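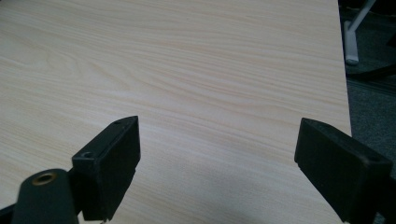

## 1. Opening (2 min)

Good evening. Thanks to Yuk-lan Fu for the invitation and to Kai-wen for sorting out the hall. Say who I am: Dalva Conceição, furniture restorer. I mostly do tables.

The talk is called "What we eat on". It covers the dining table from trestle boards to the kitchen laminate most of us grew up with. Questions at the end, please, but shout if you can't hear me.

Ask for hands up: who grew up with a laminate kitchen table? Who still has one? Wait for the hands. Don't rush this bit.

## 2. Boards and trestles

- For a long time the "table" was a board. We still say "bed and board" and "board of directors".
- In a big medieval hall the boards were laid across trestles for a meal and cleared away after it. The room was needed for other things.
- The cloth mattered more than the wood. A good linen cloth could be left in a will. The board underneath might be rough.
- Pass round the household inventory sheet. The entry I want is the one marked 1582: "one long bord with the tressels". Point out that the table carpet on the next line is valued higher than the board itself.
- Carpets went on tables long before they went on floors. Someone usually asks about this. Turkish carpets in portraits are the easy example.

## 3. Tables that stay put

- Joined tables with fixed legs. Heavy, oak, low stretchers. Feet went up on the stretchers to keep off a cold floor, so look for wear there.
- Draw-leaf tables: explain with the small model. Pull the leaves out BEFORE lifting the top (last time I did it the wrong way round and pinched my thumb).
- Gateleg: folds down, goes against the wall. Suits smaller rooms and smaller households eating on their own.
- Mahogany comes in during the eighteenth century. Wide boards, takes a polish. Say plainly where it came from and who cut it. Enslaved people in the Caribbean and Central America felled a great deal of it. Don't skip this if time is short. Cut the gateleg instead.

## 4. Veneer, and a word in its defence

People say "only veneer" at me every week. Some of the best cabinet work ever done is veneered. Thin sheets let the maker match the figure across a top, and a well-made core moves less than a solid board.

Hand round the two offcuts, walnut and ash. Ask for them back! I lost a nice bit of burr in Greltovmont.

Figure and grain are different words. Grain is the direction of the fibres. Figure is the pattern you see. A swirl often shows where the wood grew round a knot or a branch.

## 5. Laminate

- Layers of paper, resin, heat and pressure. The pattern is usually a printed sheet near the top, under a clear layer.
- Wipes clean. That was the selling point, and a fair one if you had been scrubbing a deal table with soda twice a week.
- First popular in cafés, then in home kitchens after the war.
- Wood patterns have been printed from early on. Pale ones come back every so often. Look for the repeat: on a long worktop you will often find the same knot again further down.
- The weak place is the edge. Water gets in at a chip, the board swells, and there isn't much I can do after that.
- Siu-fong Tu's kitchen table, 58 years in the same house. Read her letter here, second paragraph only.

## 6. Looking after what you have

Keep this short. The handout covers it.

1. Solid wood: dust it, wax it seldom. Less wax than you think.
2. Veneer: keep it out of strong sun and away from the radiator. Glue down lifting edges early.
3. Laminate: warm water and washing-up liquid. No scouring powder, it dulls the surface for good.
4. White rings on polish: leave them a few days first. Some go by themselves.

## 7. Close

Total running time 20 minutes without questions. If I'm over, drop section 6 and point at the handouts.

Thank Cheuk-hei Su for the tea. Next talk is on Friday, chairs, same hall. Collect both offcuts before anyone leaves.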